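Collecting demonstrations, part 2
Mariann Vass
3/10/21

OK, so last time we got as far as what goes into one example: the camera stream, the joint readings and the label. Today is about getting a lot of them without going crazy!

I want 500 episodes from each group. Keep each one under 15 seconds (long ones are a pain to label, and you'll fumble in the middle anyway). Start recording before the arm moves and stop after it's back home. If you drop something, keep the episode and mark it "fail". Please don't delete it, we'll use those in the homework.

Vary things! In February one group put every object on the same spot, and their policy learned to reach for that spot whatever was there. Move stuff, change the lamp, swap operators.

Shiny objects get their own folder. A chrome ball fills up with whatever is around it, so the wrist view has the hand, the wiring and the bookshelf all bent across the thing you're reaching for, and I'd like to see what the model makes of that. Record 90 episodes with it, please, and note the lighting each time. 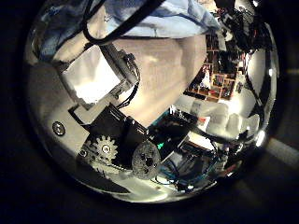
Benedek Oláh: Do the failed ones count toward the 500, or do we need 500 good ones plus whatever we drop?

Last updated 3/10/21

Recent notes
Collecting demonstrations, part 1
Labeling with Flallen
Reading the Avcombe logs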